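Cleaning and Waxing a Polished Console Table

Applies to dark, gloss-finished wood with metal trim. Allow 42 minutes for one table, drying included.

You will need:
4 soft cotton cloths
Mild dish soap
Lukewarm water
Clear paste wax
A small dry paintbrush

1. Clear the top and the lower shelf. Take out the drawer if it slides free.

2. Dust with a dry cloth, following the grain. Use the paintbrush around knobs and raised ornaments - a cloth catches on them.

3. Add a few drops of soap to a bowl of water. Wring the second cloth until it no longer drips, then wipe the top in straight passes. Dry at once with the third cloth.

4. Keep wax off gold trim. It dries white in the seams.
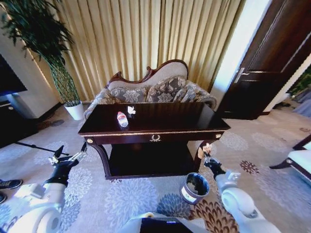 Bottles do most of the damage to a gloss top. Condensation leaves a pale ring, or a streak if the bottle is left on its side like the one with the red-and-white label. Remove it along with any scrap paper before you start, and check the finish at a low angle against the light.

5. Apply a thin coat of wax with the fourth cloth. Leave it until hazy, then turn the cloth over and buff.

6. Finish with the curved legs, working down to the lower shelf. Wipe the shelf last.

Repeat the waxing every August. Dust weekly.

Zulema Ulloa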